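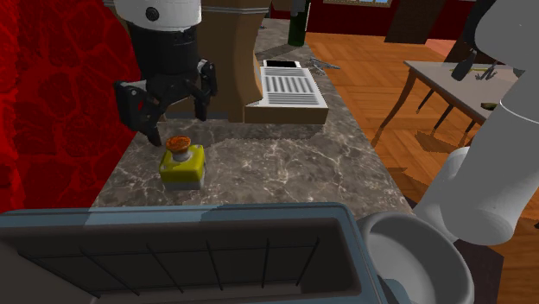
Press-button task, simulated kitchen, gripper open above the button box.

**Subject: Re: [terkis-data] press-button set, what to keep**

Replies inline. The still is from the red-wall layout, for those who only have the Fuchs layouts checked out.

> We have 1683 episodes of press-button from the Terden generator and the policy still stalls above the button on new layouts. Before I ask for more compute: is it worth generating another batch with the same settings, or should we change the sampler first?

Change the sampler first. I went through the start states, and the button sits near the left edge of the counter in nearly 30 percent of them. The arm then comes in from the same side every time, and the network has little reason to look at the button at all. Another batch with those settings gives us the same bias in a larger file.

What I would change, in order:

1. Draw the button position uniformly over the free counter area, then reject poses the arm can't reach. At present the rejection runs before the draw is rescaled.
2. Start with the fingers at a random opening. They are wide open in every episode I checked, and a press works better with them closed.
3. Swap wall and counter textures independently. The red wall only ever comes with the marble top.

> The clutter objects (bowl, bin, bottle) never get touched. Can we drop them to speed up rendering?

No. Keep them in. The large bin and the white bowl take up a good part of the foreground from this viewpoint, and the policy has to learn to ignore them. Rendering is 8 percent of the run time on the Prallon nodes; the planner is the slow part.

> Do we log the press as a contact or as button travel?

Travel. The success flag needs the cap down for 2 consecutive control steps. Contact alone also fires when a finger brushes the side of the box – those episodes should be labeled as failures and kept, in a separate shard.

I'll push the sampler change to the September branch. Please don't merge the old shards into it until the start-state histogram has been rerun. The script is in tools/starts, and it needs the layout file passed by full path.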